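Otmont Living Room Tidying Set: data card
Version 3, maintained by Buppha Thaweesak
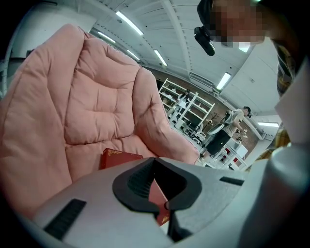

The set covers one activity, clearing things off soft seating and putting them somewhere sensible. It has 261 episodes. I kept 224 of them, and I would not swear to all of those.

What's in it

Small household items left on chairs and cushions: boxes, remotes, folded cloths, paperbacks. Gift-type boxes with printed trim come up a lot, probably more than in any home I've been in. Treat the object mix as whatever was lying around in Otmont, nothing better.

Seating is padded or quilted. Hard chairs are missing entirely, so please don't report results on "furniture" from this.

Labels

Each episode has a start, an end and one short sentence. Alun Skyrme wrote the sentences and I checked 38 of them against the episodes. We disagreed most on color (is it pink or salmon?) and on what to call a seat. "Cushion", "lounge chair" and "armchair" may all be the same thing. Merge them before you train on the text.

The column "tidy" is yes or no. I don't trust it. A box moved from the seat to the floor got a yes from one of us and a no from the other, and we never settled on a rule. Leave it out unless you have a use for two people's opinions.

Known problems

- Deep folds in the padding hide small items. Those episodes are labeled as if the item were in plain view.
- Dark boxes on light fabric are easy. A high score on these says little about anything else.
- The Elleck split was sorted by hand and overlaps with the main one — check for duplicates.

Changes

Wednesday, September 2, 2020: bad end times removed, "sofa" label dropped. The next pass is planned for November, if Alun and I can agree on "tidy" by then.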